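Onley Linen Store: progress report to the Florholm Fund
12/09/2024
Prepared by Bevan Te Moana

Where we have got to

Thank you again for your support, and for being so patient while we found our feet. When I last wrote we were still living out of bin bags, with bedding piled up in the hallway and no real idea of what we had. I'm very glad to say the hallway is clear! Everything given to us over the summer has now been through a first sort, and we have made up 100 bed bundles for families moving into the MacAulay flats.

The green bedding has been a job in itself. We were given a good deal of it in one go, and the larger pieces take up a surprising amount of room once they are out of their bags, so we have taken to doing those first, while everyone is still fresh and the tea is hot.

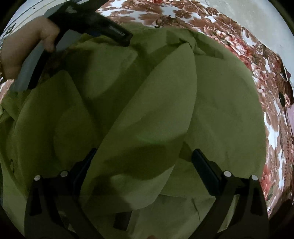

Green fabric during sorting, still to be folded.

Plain colours are easy enough to match up into sets. Patterned pieces are slower, as they so often come to us as odd ones, and for a while we kept them apart on their own shelf, where they rather languished. We now pair each with a plain cloth that sits well beside it (a floral in brown, white and red with an olive green, for instance), and the bundles look much more like something you would choose for your own bedroom.

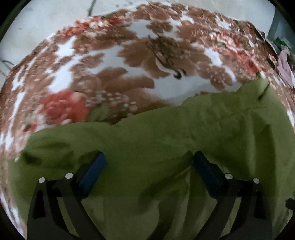
Spending and what comes next

We have spent £560 of the grant so far, nearly all of it on shelving and on storage bags from Nadiser, which close properly and stack well. The labels cost more than I had allowed for, but I was able to make that up by buying fewer bags.

In October we hope to open for two afternoons a month so that families can come and pick their own bundles. I still need to settle the key arrangements with the MacAulay office, and I will write again once I have an answer from them.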